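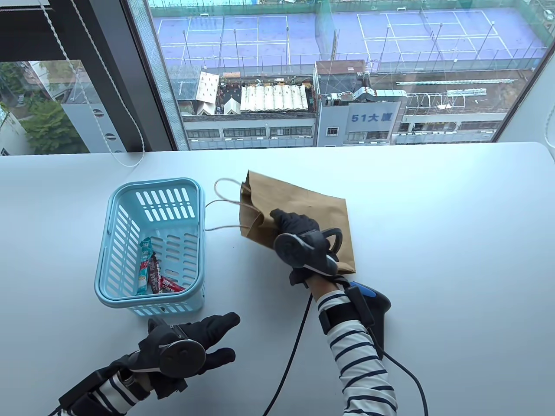 Oratile Jacobs wrote in to ask why a recording can look perfectly fine when you play it back on the screen and still send the arm straight into the side of the bag once it runs for real. Oratile had cleaned the trackers, charged everything, run the calibration again and even swapped the bag, and the gripper kept closing a few inches from where the hand had been.

Well, I have been there, and I have the torn paper bags to prove it! We had this same fault for a good part of June on our scan-and-bag task, and I went down several wrong roads before finding it. So let me walk you through the way I look for it now, in the order I wish I had used the first time. You'll need the recordings, the event log out of Josham, and an hour or so when you won't be interrupted.

Before you start

Please put the arm in its stopped state and leave it there until step 5. I know it's tempting to run the bad episode one more time to "see what it does," and I gave in to that temptation myself. Our Starumer arm came down on the rim of the basket hard enough to shove it across the table, and my hand had been on that basket a moment earlier. Nothing was hurt except my pride, but you can find this fault entirely from the files.

Step 1. Compare the grasps with the scans

Every item in our task gets picked up once and scanned once, so the two totals in the log ought to match. Ours didn't. We had 683 grasps and 679 scans. Four missing scans sounds like very little, and I waved it away as a tired operator forgetting to pull the trigger.

Don't do what I did. Open the episodes where the totals part ways and look at what comes right after. In ours, once a scan had gone missing, every later scan in that episode was matched to the wrong grasp. The playback on the screen still looked lovely, with smooth hands and a sensible path, and all the while the labels underneath had slid along by one. The arm thought it was holding an item it had not picked up yet, and it headed for the bag at the wrong moment.

If your totals match, that's good news, but do go on to step 2 anyway. A late scan does the same kind of harm as a lost one and won't show up in the totals at all.

Step 2. Look for a late clock

Choose one clean episode, preferably a short one with a single item. Find the moment in the video when the scanner is pointed at the wrapper and the hand has come to rest, and write down the time. Now find the scan event in the log and write that down too. Do the same for the next few episodes.

Our scan events came in 315 milliseconds behind the hands, and they did it every single time. A steady gap like that is a clock problem and can be fixed with one number. If your gap wanders from one episode to the next, stop here and check how the scanner is connected before you touch any settings, because no single number is going to fix that for you.

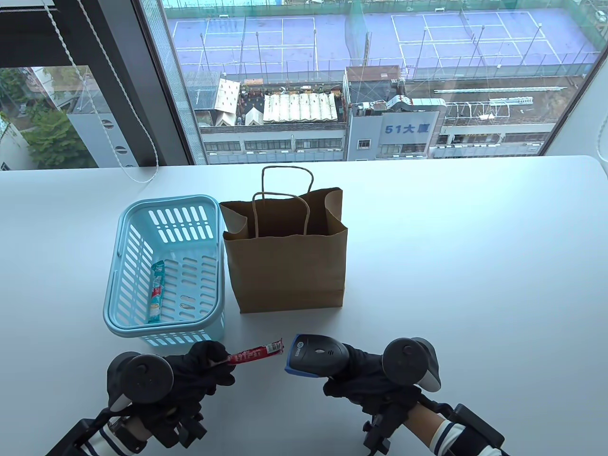
While you have the video open, keep an eye on the hand that holds the item as well as the one with the scanner. The first thing I check is whether the holding hand stays put until the scan is in. People get quick after a while (I certainly do) and begin moving toward the bag a little early. With a late clock on top of that, the scan lands when the hand is already halfway there, and the arm learns to scan in the wrong place.

Step 3. Rule out a pulled tracker

Plot the position of each wrist across a whole episode. You're looking for a small, sudden jump that doesn't come back. Drift is slow and gentle, but a jump usually means something has shifted on the strap. On our setup the usual culprit was a cable with too little slack, which gave the tracker a tug whenever the operator reached for the far side of the basket.

Sit down, put the rig on, and reach for each corner of your work area in turn. If you feel the cable go tight at any point, give it more slack and run it so that it can't catch on the edge of the table. Then calibrate again, and do it with the cables the way you'll have them when you work – I once calibrated with mine neatly coiled up and undid the whole thing the moment I stretched them out.

Step 4. Correct the files, and keep the old ones

Copy the folder first. In the copy, enter your clock offset in the Josham import settings, mind the sign (I got it backward, and doubled the gap), and import again. Go back and repeat step 2 on the same episodes. The gap should be down to next to nothing.

Episodes with a missing scan are another matter. Nelu Ene wanted to patch ours by hand and I wanted to throw them out, and we went back and forth over it longer than four scans deserved. We threw them out. If your set is very small you may feel differently, and in that case mark the patched ones clearly so that whoever comes after you can find them.

Step 5. Run the arm again, slowly

Clear the table completely, with no basket, no bag and no snacks. Set the arm to its lowest speed, stand outside its reach, and keep one hand on the stop button for the whole run. Watch where the gripper opens and closes. If it closes where the item would have been and opens where the mouth of the bag would have been, put the empty bag back and run it once more.

Only then bring back the basket and one soft item. Stay at the low speed for that run too, and if the gripper misses by even a little, stop it and go back to step 2 with that episode. It took us two rounds before I was happy to let it go on to a full basket.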